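Kalonik 场边比赛记录与回放系统
首页 > 足球器材 > 比赛分析 > Kalonik
品牌：Alleo
适用：十一人制足球，俱乐部一线队、预备队、青训梯队
供货状态：接受预订，按订单顺序发货

产品概述

Kalonik 是供足球俱乐部在比赛日和训练日使用的场边记录与回放系统。系统由广角摄像单元、分析主机、标注键盘和替补席平板端组成，用于采集全场画面、按比赛事件打标签、在比赛进行中向教练席提供短片段回放，并在赛后输出结构化的事件数据。

系统不依赖互联网连接。摄像单元与主机之间采用有线连接，主机与替补席平板之间可选有线或场内局域网。球场没有可用网络时，采集、标注、回放功能不受影响，仅云端备份和远程共享停用，待网络恢复后由操作员手动触发上传。

Kalonik 面向有专职或兼职分析员的球队。只需要录像存档、不做事件标注的用户，可考虑 Alleo 的单机录像套装，两者的画面文件互相兼容。
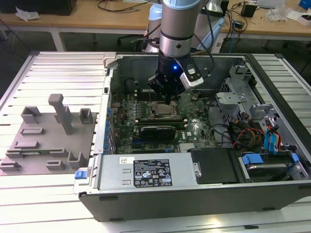 侧板取下后的机箱内部

采集

标准配置含两台广角摄像单元，架设于中线延长线一侧的高位，各覆盖一个半场，画面在中圈附近有重叠区。主机根据中线、中圈和两侧边线的交点完成拼接标定。标定在开赛前进行，球场划线清晰时由软件自动完成；划线磨损、积雪或多项目共用场地（例如同时画有橄榄球线）时，需由操作员在画面上手动指定标定点。

摄像单元不跟球转动。全场画面始终完整保留，操作员在回放时再决定裁切范围。这一设计对定位球和攻防转换的复盘比较重要：跟球拍摄的画面通常看不到远端后卫的站位，也看不到丢球瞬间另一侧边锋的回追起点。

架设高度不足时，远端边线附近的球员会互相遮挡，球员识别的准确性下降。无看台的训练场建议使用选配伸缩杆。伸缩杆必须配地锚或配重，大风天气下应收低或撤下，具体限值见随机手册中的安装章节。

逆光场地的处理：若主看台朝向使镜头在下午场正对太阳，应把摄像单元移到对侧，或在软件中启用分区曝光。分区曝光会使看台阴影线两侧的画面亮度有可见差别，不影响标注，但不建议把这种画面直接用于对外发布。

事件标注

标注键盘预置 19 个事件键，包括传球、直塞、传中、射门、射正、抢断、拦截、解围、犯规、越位、角球、界外球、门球、任意球、点球、换人、黄牌、红牌和自定义键。每个键可在软件中重新指派。键盘与主机之间为有线连接，拔插后自动恢复，不需要重启标注会话。

按下事件键时，系统以按键时刻为基准，向前、向后各截取一段画面生成片段。前后时长按事件类型分别设置。出厂设置中，射门类事件的前向时长较长，用于包含进攻发起阶段；界外球和门球的后向时长较长，用于包含第二落点的争夺。修改时长只影响此后生成的片段，已有片段需在片段列表中选中后执行“重新截取”。

球员归属可在按键后补录。实际使用中，较常见的做法是比赛进行时只记事件类型和主客队，中场休息时补录球员，赛后再补录区域和结果。软件提供三种工作视图与此对应：现场视图、中场视图、赛后视图。视图之间共用同一份数据，切换不会产生副本。

两名操作员可以同时标注同一场比赛，一人负责有球事件，另一人负责无球事件与阵型变化。两路标注在时间轴上分层显示，合并前不互相覆盖。同一时刻出现重复事件时，软件给出提示，由主操作员决定保留哪一条。

阵型与首发名单

首发名单可在赛前从俱乐部名单导入，也可手工输入。名单中每名球员对应号码、位置和惯用脚三项基础属性，其余属性可选填。导入格式为常见的表格文件，首行字段名须与模板一致。号码重复时导入中止，并指出冲突所在的行。

阵型以赛前设定为初始值，比赛中由操作员在换人或战术调整时更新。系统按阵型时段分别统计事件，因此同一场比赛中四后卫时段与三后卫时段的数据可以分开查看。更新阵型时如果忘记按下时段标记，可以在赛后把时段分界点拖到正确的时间，统计会随之重算。

换人事件与名单联动。被换下的球员在此后的球员选择面板中变灰，仍可选中，用于补录换人前的事件。临场因伤离场而未完成换人程序时，使用“暂离”状态，不计入换人名额。球员回到场上后取消该状态，期间的出场时间不累计。

换人名额与加时赛规则因赛事而异，须在赛事模板中设定。系统不附带任何赛事的官方规则数据，模板由用户自行建立和维护。

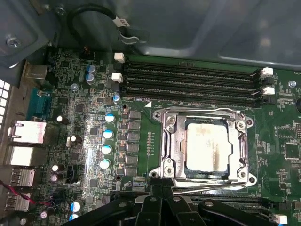
Pattinasarany
产品技术编辑

回放与替补席端

替补席端应用名为 Jovum，随系统授权一同提供，安装在俱乐部自有平板上即可。Jovum 显示主机推送的片段，支持暂停、逐帧、局部放大和画线。画线内容可保存为片段的附加图层，原始画面不变。教练席画出的箭头和区域会同步回主机，分析员可据此整理中场讲解用的片段序列。

片段推送分为自动和手动两种模式。自动模式下，指定类型的事件一经标注即推送至平板，常用于射门和定位球；手动模式下，由操作员逐条选择。多数教练组不希望比赛中收到过多片段，建议自动推送只开启一类或两类事件，其余事件在中场集中查看。

是否允许在技术区内使用电子设备，由所在赛事的规程决定。购买前请先确认本队参加的各项赛事是否允许在比赛进行中查看画面。如仅允许中场查看，可在赛事模板中锁定 Jovum，锁定期间平板不接收任何片段，主机照常记录。锁定状态在主机日志中有记录，可导出备查。

更衣室大屏输出由主机直接提供，无须经过平板。建议在赛前检查客场更衣室的显示设备接口，并自备转接头。更衣室距离主机较远时，可把片段序列导出到移动存储，在任意一台能播放常见视频格式的设备上放映。导出的序列已包含画线图层和文字说明。

定位球模块

定位球模块把角球、任意球和界外球从事件流中单独列出，按发球侧、发球脚、落点区域和防守方式归类。防守方式分为盯人、区域和混合，由操作员选择，软件不自动判断。归类完成后，可以调出某一对手近几场同类定位球的全部片段，并排播放，起点对齐到触球瞬间。

人墙人数、门将站位和二点球归属为选填项。经验上，二点球归属对赛后讨论的帮助较大，填写所需时间也最长，可安排在比赛次日完成。点球另设记录表，字段包括主罚脚、助跑角度、射门方向和门将扑救方向。助跑角度只分直线与斜线两档，不做测量。

防守定位球的复盘有一项限制：禁区内人员密集时，高位广角画面不足以看清拉拽和阻挡动作。需要这一层细节的球队可加装球门后方摄像单元，该单元为选配件，时间码与主系统同步。

数据输出

一场完成全部三个阶段标注的比赛，最多可输出 188 个数据字段，分属比赛、球队、球员、事件四个层级。未填写的字段在导出文件中留空，不以零代替。这一点在做赛季累计时应当注意：零表示该事件确认没有发生，空值表示没有记录，两者混用会使场均数据偏低。

输出格式包括表格文件、结构化文本文件和打印版赛后报告。打印版报告的版式可编辑，可放入队徽，可隐藏指定球员。向青训球员和家长发放报告时，建议使用个人版模板，该模板只含本人数据，不显示队友和对手的姓名。

事件坐标以进攻方向统一为从左向右。原始方向另行保存，用于分析风向、坡度或场地条件对上下半场的影响。场地尺寸在建立球场档案时输入，不同球场之间的坐标会按实际长宽换算。未输入尺寸的球场按默认尺寸处理，导出文件中会加注标记，跨球场比较距离类数据时应排除带有该标记的比赛。
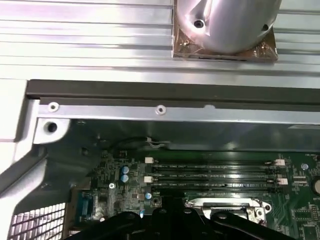 历史数据可从其他软件导入，前提是源文件带有时间码和事件类型。事件名称不一致时，需要先建立对照表。对照表可以保存并反复使用，也可以在同一俱乐部的各级梯队之间共享。导入的比赛在列表中以灰色标签区分，编辑权限与本地标注的比赛相同。源文件没有坐标的，导入后坐标字段为空，不参与热区图计算。

热区图与传球网络图按半场、阵型时段或任意选定时段生成。传球网络图默认只统计成功传球，可切换为全部传球。门将是否计入由用户选择，计入后两名中后卫的节点通常明显变大，比较不同场次时应保持设置一致。节点位置取球员触球点的平均值，与名义阵型位置不一定重合，不宜直接当作站位图使用。

训练日使用

训练模式取消主客队和比赛时钟，改以训练单元为时间轴。每个单元可命名，可设定场地范围，小场对抗、传控练习和定位球演练分别归档。训练模式下键盘事件键可加载另一套指派方案，切换模式时自动切换。

分组颜色以训练背心颜色登记。同一节训练中途换背心的，需在换背心处新建单元，否则换色之后的事件会归入原组。中立球员可登记为“双方”，其传球计入持球一方。

守门员单独训练时，可将一台摄像单元固定对准球门区，另一台保持半场覆盖。此时拼接功能停用，两路画面独立保存。

安装与操作要求

主机应放在有遮蔽的位置，不可直接淋雨，进排风口前方保持通畅。供电须带接地，建议配不间断电源，断电时主机会在电源耗尽前自动保存并关闭会话。摄像单元的线缆沿看台或围栏固定，不得横穿替补席通道和球员通道。

主机内部没有需要用户自行更换的部件。开箱检修、更换主板或处理器、重涂导热材料等操作，请交由 Alleo 授权维修点进行，自行拆机不在保修范围之内。存储设备的更换可在维修点现场完成，送修前请先备份赛季数据。

首次使用建议先在训练赛或友谊赛中试运行，确认标定、键盘指派和推送设置后再用于正式比赛。一名未使用过同类软件的操作员，通常应先从现场视图的基本事件开始，熟悉后再增加阵型和无球事件。标注口径应在赛季开始前以书面形式固定下来，例如被封堵的射门是否计为射门、头球摆渡是否计为传球。中途更改口径会使前后数据不可比，更改前应先复制一份旧口径方案。

开赛前检查项：
摄像单元固定及线缆锁紧
镜头清洁，雨天加装遮雨罩
标定完成，中圈重叠区无明显错位
双方名单及号码核对
赛事模板选择正确，锁定设置符合规程
平板电量及连接状态
主机剩余存储空间满足全场及加时

标准配置清单

广角摄像单元 2 台
分析主机 1 台
标注键盘 1 个
摄像单元线缆及固定件 1 套
Kalonik 主程序及 Jovum 授权
运输箱、安装手册、标定快速指引

选配件

伸缩杆及地锚
球门后方摄像单元
第二标注键盘
遮雨罩
不间断电源
替补席平板防护壳（不含平板）

保修与升级

整机保修 2 年，自签收之日起计算。线缆、固定件和遮雨罩属于消耗件，到货时的缺陷可换，使用中的磨损不在保修范围内。保修期内软件功能更新免费，保修期满后仍可继续使用最后安装的版本，比赛数据的打开和导出不受授权到期影响。

赛季版本通常在 9 月发布，内容以赛事模板功能和导出字段的调整为主。赛季进行中不建议跨版本升级。确需升级的，应先导出全部比赛数据，再在备用主机上验证打开无误。主机与 Jovum 的版本须保持一致，版本不同时平板端只能查看，不能回传画线。

订购说明

下单时请注明球场数量、主场摄像位的架设高度和线缆走线长度，以便配置相应规格的线缆。同一俱乐部多支梯队共用一套系统的，只需一份主程序授权，各队可建立独立的数据库和操作员账户。球门后方摄像单元与主系统分开发货，如需同时到货，请在订单备注中写明。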